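Lellero Control Software: Set-up Guide
Section 6. Preparing a two-arm cell for the first planned motion
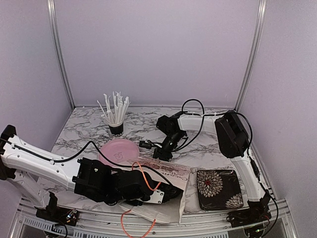
Before you begin this section, the arms must be mounted and cabled as in Section 5, and the Lellero service must be installed on the cell computer. The steps are the same for all cells with two arms on one table. If you have only one arm, skip steps 4 and 9.

You will need the calibration board, the cell file that came with your arms, and 30 minutes without interruption. Please do not start if somebody else is working at the table.

6.1 Start the control service

1. Switch on the power supply of both arms. Keep one hand near the emergency stop.
2. On the cell computer, open the Lellero panel and choose Connect. The panel looks for the service on port 2489. If another program uses this port, change it in the file cell.conf and restart the service.
3. Wait until both arms are shown as Ready. An arm shown as Waiting has power but does not answer. In this case check the data cable first, then the address of the arm.
4. Press Identify next to "left". The gripper of the left arm opens and closes one time. If the other gripper moves, the names are exchanged. Choose Swap names and press Identify again.

Caution: Do not correct exchanged names by moving the cables. The joint limits are stored together with the name, and after such a change each arm would work with the limits of the other.

6.2 Calibrate the table camera

5. Remove all objects from the table and lay the calibration board flat in the middle. Move both arms to the Park position.
6. Choose Camera, then Calibrate. Turn the board a little after each sound. The software needs 6 good views.
7. Read the error value at the end. If it is marked green, press Save. If it is marked yellow or red, clean the board, reduce strong light from the side and repeat step 6.

Note: A table with a strong pattern, such as marble veins, does not disturb the calibration, but it can disturb the object search later. For such a table, switch on Learn background while the table is still empty.

6.3 Set the planning zones

8. Open Planner and draw the work area with the Corner tool. Click the four corners of the table surface in order, beginning at the front left. Walls and upright rails are entered as fixed obstacles. Give them a margin of 30 mm.
9. Switch on Arm-to-arm check. The planner then treats each arm as a moving obstacle for the other. Planning becomes slower, but we ask you not to switch it off to save time.
10. Enter the cables under Attached parts. A cable which makes a high loop above the wrist needs its own volume, because the camera does not always see it.

6.4 Test with objects

11. Put a few objects on the table and choose Detect. Use at least one flat object, for example a plate or a coaster, and one tall object, for example a cup with straws.
12. Compare the outlines on the screen with the real objects. Clear plastic bags are often found only in part. If this happens, lower the value Drakex threshold by one step and detect again.
13. Choose Plan only. The path is drawn on the screen and the arms do not move. Look at it from the front and from the top.
14. If you are satisfied, set the speed to the lowest value and press Run.

Caution: Stop the motion if a cable becomes tight, also when the panel shows no fault.

If the planner stops with code 61, it has found no path without contact. Move the objects further apart, or move the second arm to Park, and plan again from step 13. Other codes are listed in Section 9.

Text and revision: Grigaitė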